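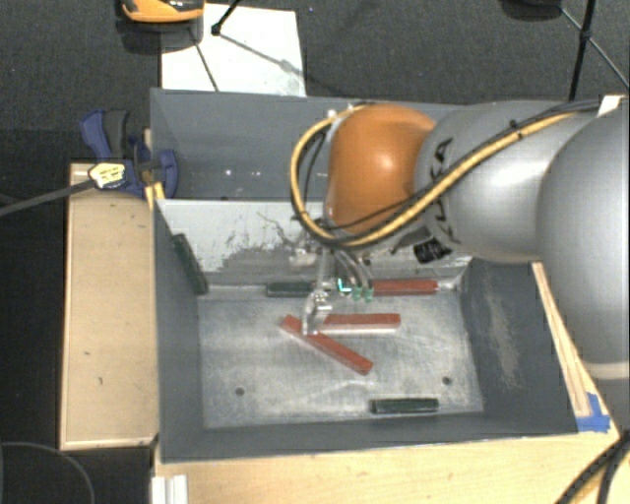
Samran Wannasri

Parts bin

A parts bin (also picking bin, tote or, in older workshop usage, the box) is an open-topped container in which loose workpieces are kept until they are wanted. It is among the simplest objects in any factory and among the least discussed, although a surprising amount of manufacturing consists of putting things into one and getting them out again.

Form

The usual bin is a metal or plastic tub, open at the top. Many have sloping walls, so that whatever is dropped against the side slides towards the middle. That is the theory. In practice long parts like to lean on the slope and stay there, and the last bar in any bin will be found lying flat along a wall, where it is hardest to get hold of.

Metal bins are painted, grey being the colour most often chosen by people who did not want to hold a meeting about it. Some have holes in the floor, for drainage or for bolting down. Small parts discover these holes sooner or later, and a bin meant for washers should not have any.

Contents

Bins are sorted by how the contents lie in them. In a stacked bin the parts are in rows, each the same way up. In a semi-ordered bin they are in layers but have shifted. In a random bin they have simply been tipped in, and this is the commonest sort, as tipping is free.

Plain rectangular bars are regarded as an easy filling. They do not hook together like springs or nest like cups, and they have flat faces to take hold of. Their one bad habit is crossing: a bar resting on another sits at a tilt, and lifting the lower one first moves both. Experienced pickers take from the top down. Beginners take the one they like the look of.

Colour is sometimes used to tell grades or lengths apart, with red and green a common pairing. The Plalach works used this pairing for its practice bars until December, when it was pointed out that a fair number of people cannot tell red from green. Blue was added. The red and green bars were not withdrawn, so there are now three colours and the same difficulty.

Wear

A bin records its own use. Paint goes first on the slanted panels, in dark scratches running every which way, and then in broad patches where parts rub. A bare metal floor takes on fine lines and a cloudy look that no cleaning will shift. Tassanee Prasertsri, whose handbook for the Gultlow stores runs to 12 chapters (two of them on bins), held that a worn bin should be left alone unless it has sharp edges. Repainting, she wrote, gives the storekeeper a pleasant afternoon and the parts a coat of grey flakes.

Sizes and naming

There is no general agreement on sizes. The Mahawong pattern is named by its volume, and the 100 is the familiar one – deep enough to be useful, shallow enough that a person of ordinary height can reach the bottom without falling in. The Plundis pattern is named by catalogue number, the best known being the 2831, a figure which refers to nothing about the bin at all.

See also: Crate; Hopper; Pallet; Stillage

Last revised 23 January 2020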